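Grelldale "drop zone" push promises calmer hallways, but the numbers are thin

A home storage company wants residents of Grelldale to stop putting their bags down wherever they like, and it has a survey to back up the request.

Goossens, which sells cabinets and shelving from its showroom in Sultbridge, began its "One Landing Place" campaign in October. The idea is that every household should pick a single flat surface near the bedroom or the front door and use it for the bag carried that day. Everything else goes inside the cabinet. The company says this will cut down on lost keys, late starts and arguments.

It may well do that. The evidence so far is a questionnaire sent to 3,899 past customers, of whom 1,256 replied. Goossens says 414 of those who answered reported "regularly" leaving a handbag or backpack on the floor, a bed or a kitchen counter. The company calls this a widespread problem. Put another way, two out of three people who answered the survey had no such habit to report, and more than 2,600 customers did not care to answer at all.

The questionnaire did not ask whether anyone had tried a fixed spot and found it helped. It did ask, on its second page, whether they would consider buying a new hallway cabinet.

The campaign's handout leans on a few simple rules. Keep the top of the cabinet low on clutter. Choose a spot close to the light switches, where a hand is going anyway on the way out. Empty the bag of receipts once a week. None of this is new, and most of it costs nothing, a point the handout gets to only after a page of cabinet prices.
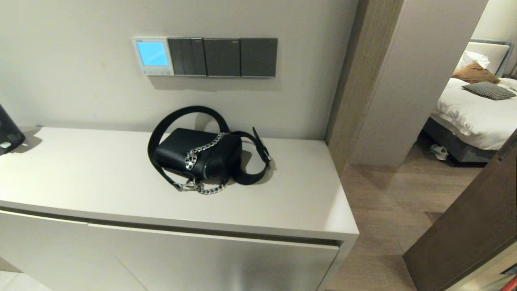

A black handbag with a silver chain on a white cabinet, under a thermostat and a row of switches.

There is a fair case for the basic advice. A bag kept in one place is easier to find than a bag kept in five, and a cabinet at the bedroom door is as good a place as any. Bags with chains and buckles are a separate matter. The handout suggests laying them flat "to protect their shape," while a care sheet from the same company says to stuff them with tissue and stand them upright. Asked which was right, Goossens said both methods "have their supporters."

The firm was also asked about painted cabinet tops, which can pick up scratches from metal hardware. It recommended a felt mat — sold separately — and said marks were "rarely an issue" with normal use. It did not give a figure for how many complaints it receives.

A similar effort in Prercombe, run by a different store, lasted one winter before it was dropped. That store handed out hooks instead of leaflets. Former customers there still have the hooks, according to the company that took over the lease, but no one ever checked whether the hallways got any tidier.

Goossens plans to do better on that score. It says it will go back to the households that signed up in Grelldale and ask them how they are getting on. The follow-up will again be a questionnaire, filled in at home, with a store discount for everyone who returns it. Asked if the results would be compared with homes that had not joined, the company said that was "not the spirit of the project."

Sign-up is free and open to renters as well as owners. Participants receive the handout, a sticker to mark their chosen surface and a catalog. No purchase is required, though the sticker carries the company's logo and, according to the small print, should not be used on wood veneer.

The company would not say how many households have joined so far. It described interest as "strong" and said a total would be released once the follow-up is finished. The handout is available at the Sultbridge showroom during opening hours, and sign-up forms are at the front desk until 6 p.m.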